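When the machines learn from Ada's hands

I have worked in the same packing hall in Drotarness for long enough to have been taught by three supervisors and one very patient forklift driver, and I want to say something about automation that I don't often read in the articles my nephew sends me. Those articles go straight to the jobs, how many will go and how soon, and I understand that, I worry about it too. But there is a stretch of time before all that, and we are living in it at Vedora right now, and it has changed our days in ways I would like to get down on paper while they still feel new.

Our firm packs small goods for other firms. Trays, pouches, cloths, sample kits, the odd seasonal gift set that makes everyone sneeze because of the tissue paper. A good packer on our floor can handle 187 kits in a shift without getting short with anybody, and Ada Pagano, who trained me, used to do more than that while telling you about her sister's kitchen. In April the management signed up with an outfit called Namboodiri to see which of the packing steps could be done by robot arms. I expected a cage and a big yellow machine. What we got first was a handful of grippers you hold yourself, and a request that some of us do our ordinary work with them so the arms could learn from how we moved.

So for an hour or two a day, a few of us stop using our fingers and use two padded jaws. It is a humbling thing, I can tell you. You find out how much your thumb has been doing for you all these years. Picking up a thin tray by its rim was something I could do half asleep, and suddenly I had to think about the angle, and the squeeze, and where to let go. Ada got the knack in a morning, of course. I was still chasing a cloth across the board a week later, to the great enjoyment of the people at the next bench.

What surprised me was the talk it started. In all my years there I had never been asked how I fold a cloth, or why I set the tray down before I reach for anything else. Now there were young engineers leaning in and asking, and writing down the answers, and the answers turned out to differ from bench to bench. Two women who had worked side by side for 10 years discovered they did the same job in opposite order! I think we stood a bit taller that month. It is nice to have your work looked at as work.

And yet I have to be fair and put down the other side. That skill belonged to us, in a way. It was the reason a new starter was paid less than Ada and the reason the floor slowed down when she was out. Once it is stored away somewhere in more than 1,000 short recordings, I am not sure who it belongs to. We get our hourly rate for making them, the same rate as for packing, and so far there has been no word about anything beyond that. I don't think anyone upstairs is being sly. I think they simply haven't thought of it as something with a price, and it is up to us to bring it up, kindly and often. 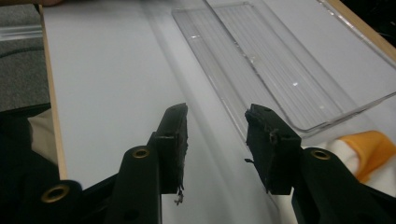
Narayanan Arumugam wrote back after reading my first draft: you are too gentle about the money. At our place we asked for a training rate before we picked up a single gripper, and we got it, because they needed us that week and they knew it. Ask early. Once the arm can do the tray, you are asking for a favor.

I have gone back and forth over that and I believe he is right about the timing, even if I would have put it more softly. We have a meeting with the managers coming up and the training rate is now first on our list, ahead of the break room heater, which shows you how seriously we take it. I would also like some of us to be kept on to check the arms' work and to teach the next task, with that written into the job and paid as such. Ada says she will do it if they let her sit down.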